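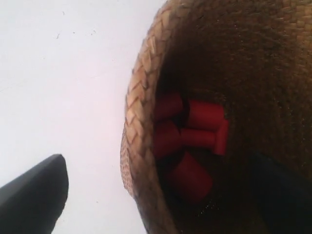

02/03/2026 – Relar trial kit, bench notes

Second session with the gripper package Rulunari is offering us. Konrad wants a yes or no on the lease before the end of March, so I'm writing things down as I go (sorry for the mess!).

Basket job first, with the short red pieces. I like the rounded fingertip beside that braided rim, and I'd happily keep them. The wrist camera view gets pretty dark down inside the straw though – Renata, could you ask Rulunari if the exposure can be set per task? I went through the manual twice and only found one global setting.

Log stands at 91 runs, roughly 10 of them thrown out because I'd loaded the old Marinho profile. My fault, not the kit's.

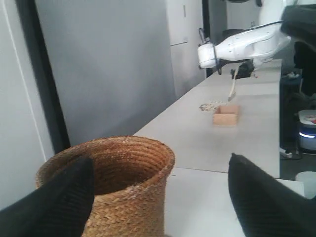 The quote is still bugging me. It lists 582 a month with support, but finger pads are extra and I can't tell if that's per pad or per pair. Ravbridge gave us five spare pads up front on their demo, so I'm going to ask for the same.

Still to do: scoop and wooden box with the Relar profile, then save the settings under Konrad's login.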